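Nesting bowls

Nesting bowls are sets of open vessels made in graded sizes so that each fits inside the next larger one. They are sold mainly for mixing, serving and storage. Sets are usually marketed as space savers, a claim that depends a good deal on how they are kept and which pieces get used.

Origins

Popular accounts often credit a single inventor with the nesting set. The evidence for this is thin. Bowls that fit inside one another are a natural result of making the same shape in several sizes, and potters did so long before anyone sold them as a set. The often repeated story that the Lindqvist pottery "introduced" the idea rests on one undated sales sheet, which says only that the bowls "may be stacked for carriage." Hilkka Laitinen, who went through the firm's surviving order books, found 2,893 entries for bowls and no mention of a set.

Materials

Stoneware and glass sets are heavy, and the smallest piece is hard to lift out without chipping a rim. Metal is lighter but can jam when the walls are too close to parallel. Plastic solved the weight problem and brought others: it scratches, holds odors and can take on stains from tomato or turmeric. Makers' claims that a plastic bowl is "stain proof" should be read with care, as few say what was tested or for how long.

Color

Many plastic sets give each bowl its own color. Catalogs for the Flonari range described this as a system for telling sizes apart, although the sizes are plain enough to the eye. A likelier reason is that bright colors sold well.
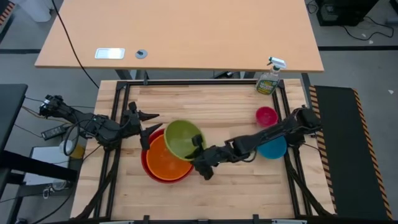
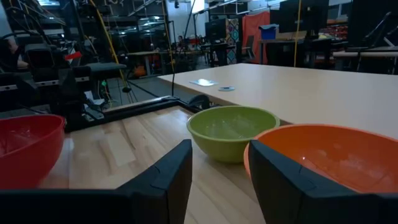
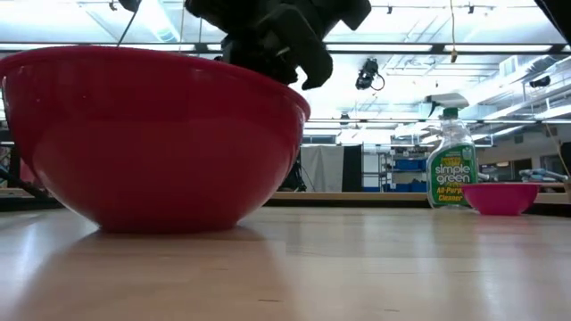 Plastic bowls on a wooden surface, with a red one in each view.

Claims about space

The usual sales argument is that a set takes up no more shelf than its largest member. This holds only when every bowl is clean and put back in order. Ezekiel Mahmoud asked 34 households where their bowls were kept and found that most had 2 or 3 in regular use, left on top of the stack or somewhere else entirely. His sample was small and drawn from one town, Ladik, so it proves little, but no maker has published anything better.

Sizes and naming

There is no common standard. A "large" bowl from Sarkora holds less than the "medium" in some rival sets, and stated capacity is often measured to the brim, a level at which nothing can be stirred.

Collecting

Older sets attract collectors, and prices rise sharply for those called complete. Buyers have reason to be wary. Single bowls were sold as replacements, and many "original" sets were put together later from odd pieces. Matching base marks help, but they show only that the bowls share a maker.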